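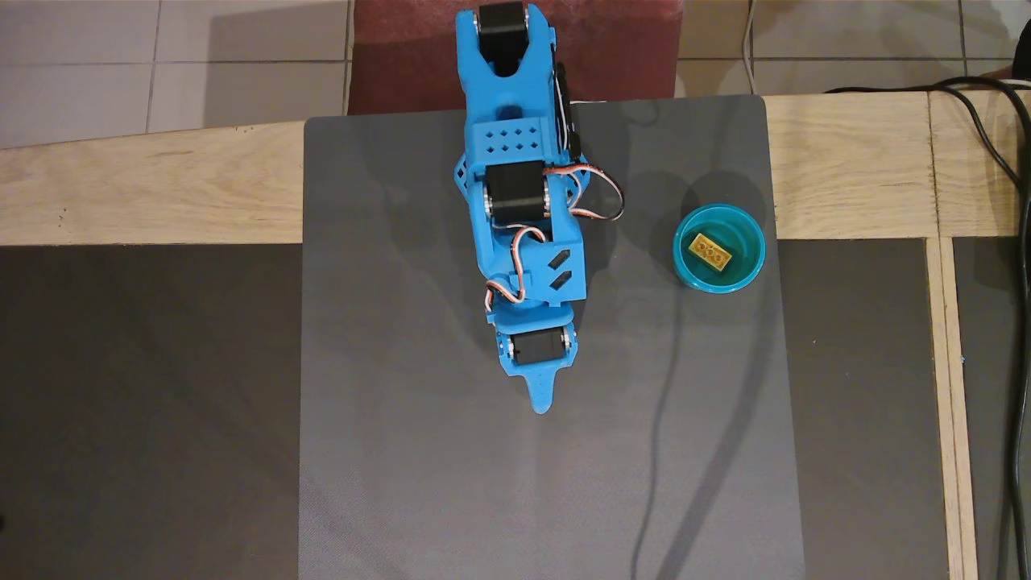

Blue robot arm above a dark gray mat.

The size chart is not on your side
By Marlene Sawatzky
Jan 9, 2019

I own 3 pairs of pants from Vilia, all bought in the same size, all the same cut according to the label. One fits. One needs a belt. The last pair I can button if I skip lunch, and I have worn it to exactly two funerals. When I wrote to ask why, I was sent a link to the size chart.

I had read the size chart. I have read a great many of them, and I have stopped believing that they describe clothes. What most of them describe is a body: if your waist is this, order that. How the shop got from your waist to the finished garment is left out, and that is the part I'd be paying for. A chart that says 32 next to "medium" doesn't tell me whether the waistband measures 32 inches, or 34 with some room built in, or 31 with stretch and a prayer.

Siobhán Horgan, who has altered clothes for me for years, keeps a tape measure by the register and checks things as they come in. She says the waist on a pair of men's chinos is often an inch or more bigger than the number on the label, and that her customers don't want to hear it. I believe her on both counts. A man who has been a 34 since college would like to stay a 34, and there's money in letting him.

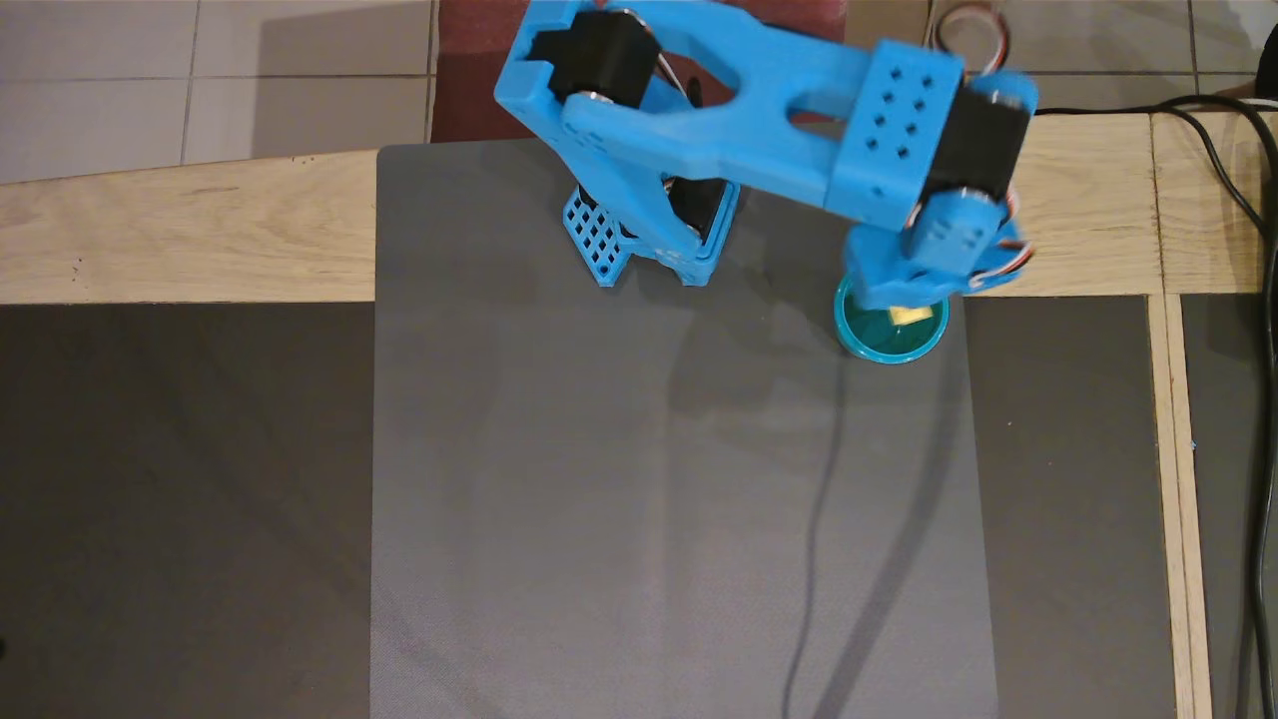
The arm reaching across, with black motors in its blue joints.

The newer answer is the fit quiz. Metel has one on every product page now. You put in height, weight and age, you say whether your stomach is "flatter," "average" or "rounder," and it comes back with a size and a percentage. I was told that a large had a 91 percent chance of pleasing me. Ninety-one percent of what? People who kept the shirt? I keep plenty of shirts that don't fit, mostly out of laziness, and I'd hate to think of my closet being used as evidence.

I took the quiz again with the same numbers and said I liked things "slightly loose." Large again. Then "slightly fitted." Large. I can't see how it works, so maybe large really was right for all of me, but I'd like to see the chest measurement of the shirt and make up my own mind. It wasn't on the page. There was plenty of room on the page for a paragraph about the buttons.
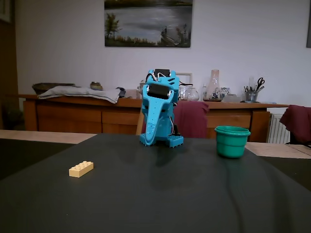
Are free returns a good enough answer to bad sizing?

They help the shopper who has a car, a printer and a free afternoon. For everybody else a return is a chore, and the cost of running all those packages back and forth has to be in the price of the pants somewhere.

My neighbor Bülent disagrees with me about this. He orders every jacket in two sizes and sends one back, and he considers the matter solved. Fine, but he is doing the fitting room's work in his own hallway - and the shop, if it's counting, has booked two sales and one customer who couldn't decide. I don't see what there would be in that to make anyone fix a pattern. 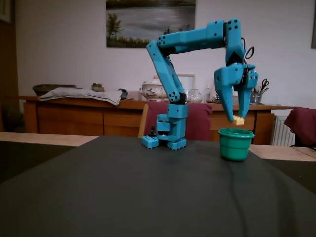

What would fix it is dull and cheap. Lay the garment flat, measure it, and print the results: waist, front rise, thigh, inseam, hem. For tops, chest and shoulder and length from the collar. Do it for each size and each color too, given that black denim and blue denim in the same style can come out different. Clemska, a small outfit that sells work shirts, does all of this and adds a line on how far off any one shirt may be. Half an inch, they say. I measured mine with Siobhán's tape and it was inside that.

The usual objection is that shoppers don't know their own measurements and would be put off by a table of numbers. Maybe some would. But people who buy secondhand online have managed it for years, with a favorite pair of jeans on the bed and a ruler from the kitchen drawer, and they're buying from strangers who took the trouble to measure. A company that cut the cloth in the first place has those figures in a file already. It had to give them to the factory.

I've asked Vilia for theirs, for the pants I have and for the corduroys I was thinking of buying in June when they go on sale. So far I've been sent the link to the size chart again.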